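Practice nurse survey: does anyone believe these numbers?

ilse_grube
2020-11-29
Hurar says 1,172 practice nurses answered and most are "broadly content" with their hours. I don't know one who is. Who did they ask?
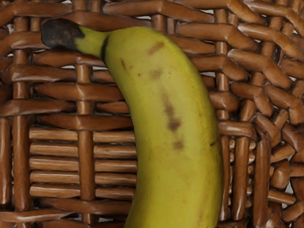
The form went out in April, when half of us were redeployed and not opening email.

tealeaf
They invited more than 2,000, so it's not a bad return. Maybe your surgery is the odd one out?

ilse_grube
Maybe. Or the unhappy ones had already left.

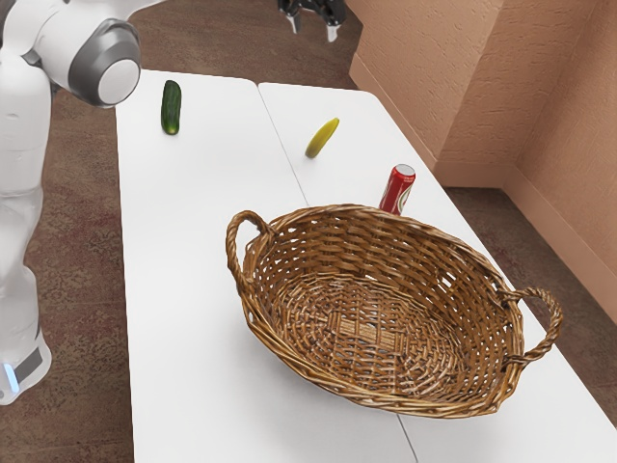 Were bank staff included?
Only those with a permanent contract were sent the form, according to page 12.

mizuno_y
So that's the agency lot missing as well. I'd still take it over the Onishi report, which was 2 focus groups and a press release.

tealeaf
Bit harsh. Onishi did at least print the questions.

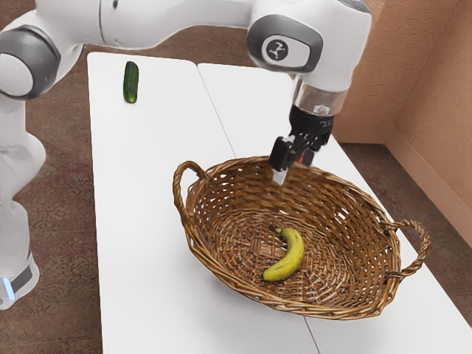 Hurar haven't, and you can't judge "broadly content" without seeing what the other boxes said.

ilse_grube
I've emailed to ask for the wording. Not holding my breath.

mizuno_y
Post it if you get it. I filled mine in and can't remember a box for "content" at all.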